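**Notes from the folding cell**

I promised last month I'd write something on how we look after the Beleo cell, mostly so that whoever is on the rota in November doesn't have to ring me at home. So, with tea in hand, off we go!

The weekly job is the wrist cameras. They sit close to the fingers, right where the fluff ends up, and a bit of lint over one lens is enough to make the grasp planner sulk for a whole afternoon. I wipe each one with a dry lens cloth (please, no more glasses spray, it smears) and then run the lens check in Semton. Anything over 80 is a pass. Mine usually come out in the nineties, apart from the one that sits lowest, which always seems to want a second wipe.

After that comes the cable walk. Start at the base and follow every lead out to the gripper with your fingers, feeling for anything stiff or pinched. I redid most of the ties on Monday and left a lot more slack at the wrist than we used to have. It looks untidy, I know, but the tight version was tugging on the connectors every time the arm turned over, and I'd much rather look at a loop than swap a connector. Leave two finger widths under each tie and cut the tails flush, or they catch on knitwear.

Then a few runs with the striped top, which is still my favourite test garment. Stripes make it so easy to see when the cloth has twisted! 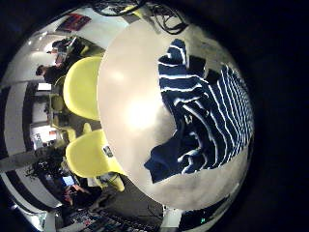
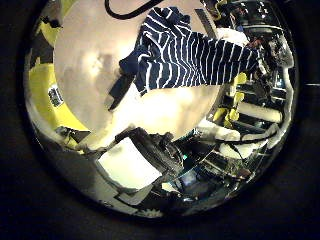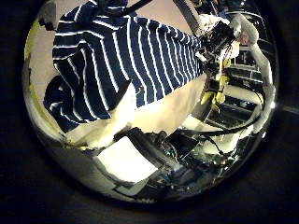 Navy and white stripes from all the wrist cameras, with the top lying on the round table in the first one.

Iyer wrote in after the last issue to say that the slack is fine for slow folding but may bite us once we go back to full speed, and that a spiral wrap over the last stretch would stop the leads snagging on sleeves without pulling them tight again. I think that's fair. I've ordered a 5 metre length of the soft wrap from Resudis and will try it on one arm first, leaving the other as it is so we can compare them properly. If you have strong feelings about wrap, come and find me before I get the scissors out.

Finger pads next. We've been changing them every 100 hours, and I'd like to keep to that even when they look all right. The grip goes off well before the rubber looks worn, and you'll notice it first on thin cotton, where the hem slides out halfway through the lift. Undo both screws, lift the old pad straight off, clean the seat with a dry brush and put the new one on with the ridge facing in. Finger tight plus a small nudge is plenty. Write the date on the tape inside the cupboard door, along with your initials.

One last thing: after any work on the wrist, redo the hand-eye calibration before you save anything. It takes as long as a cup of coffee. The board lives behind the spare pads and it needs to go back there flat, with nothing on top of it.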